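4. Der erste Greifversuch

So, der Arm sitzt fest am Stativ, die Hand ist angeflanscht und der Notaus liegt in Reichweite (Kapitel 3, bitte wirklich nicht überspringen!). Jetzt wird endlich gegriffen. Ich beschreibe alles so, wie ich es bei mir in der Werkstatt mit dem Ondetti-Arm und der Tam-Hand mache. Mit der älteren Herkley-Steuerung geht es genauso, nur heißen die Menüpunkte dort anders.

4.1 Tisch vorbereiten

1. Tisch so hinstellen, dass er nicht kippelt. Klingt banal, hat mich aber einen ganzen Abend gekostet.

2. Eine gepolsterte Matte auf die Platte legen. Ich nehme eine blaugraue mit feiner Struktur, darauf rutscht eine Tasse viel weniger als auf der glatten Tischplatte.

3. Zwei Gegenstände auf die Matte stellen, die sich in Form und Farbe deutlich unterscheiden. Eine rote Tasse und ein beiges Kehrblech sind meine Standardpaarung. Die Tasse darf ruhig dicht vor der Kante vom Kehrblech stehen, dann sieht man gleich, ob die Hand sauber von der freien Seite kommt.

Achtung: Nichts Volles in die Tasse! Auch kein kalter Kaffee.

4.2 Hand anfahren

1. Im Menü »Junell Motion« das Tempo auf 8 Prozent stellen. Ja, das ist quälend langsam, und ja, es bleibt erst mal so.

2. Die Hand seitlich an die Tasse heranfahren, Finger leicht gekrümmt und etwas höher als der Tassenrand, der Daumen tiefer an der Wand. Den Henkel drehe ich immer von der Hand weg, sonst verhakt sich gern eine Fingerspitze. 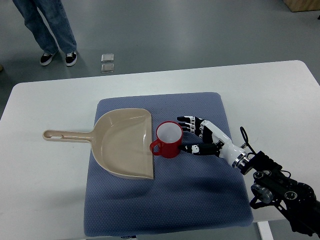 3. Greifkraft auf Stufe 14 setzen und »Schließen« gedrückt halten. Sobald du loslässt, stoppt die Bewegung.

4. Tasse ein kleines Stück anheben, kurz halten, wieder absetzen. Wackelt sie dabei, die Position speichern und bei 4.3 weitermachen.

Hinweis: Die Kabelschlaufe am Handgelenk braucht Luft. Cheuk-hei Ho hat mir geraten, sie lieber zu lang als zu kurz zu lassen, und seitdem habe ich keinen Stecker mehr abgerissen (vorher zwei).

4.3 Nachjustieren

1. Daumenwinkel in kleinen Schritten ändern und nach jedem Schritt neu greifen.

2. Meldet die Steuerung den Fehler 400, ist ein Finger am Anschlag. Hand öffnen, ein Stück zurückfahren, noch mal.

3. Passt alles, das Profil unter »Tasse seitlich« ablegen. Das brauchen wir in Kapitel 5 wieder.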